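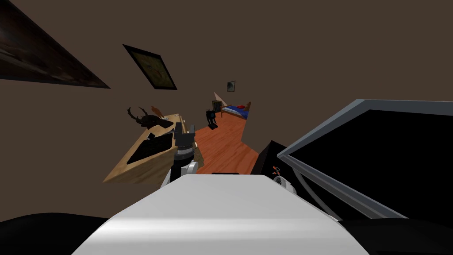 Checking your head camera before a scored run

Written for the Biltport robotics club, simulator team. Updated 2021-02-07.

Every new member wants to start with grasping. I'd hold off. Most of the failed runs I've read through had a camera problem first, and a clever grasp planner does nothing for a robot that is staring at its own chest.

1. Load the bedroom world and let it settle for 5 seconds. Save one view from the head camera before you send any arm commands.

2. Look at the horizon. If the floor and walls run diagonally, your roll is off. Print the head joint values and compare them with the start pose in your config file. Don't trust the viewer window — it has its own camera.

3. Look for the body. A big white curve across the bottom means the robot is blocking its own view of whatever is close in. Change the pitch a little at a time and save again.

4. Find the gripper. One arm in view is enough for a one-arm task. For anything with two arms, get both in view or admit you're working blind.

5. Pick a target you can name from the saved view. The keyboard on the desk is fair. The bed is too far off to tell you much.

Tomos Meredith swears by the auto-level script. I've run it on 7 worlds and it gave me a usable view in 2, so I'm not convinced. Begoñe Paredes sets hers by hand and writes the numbers down.

Only then start your 500 trials.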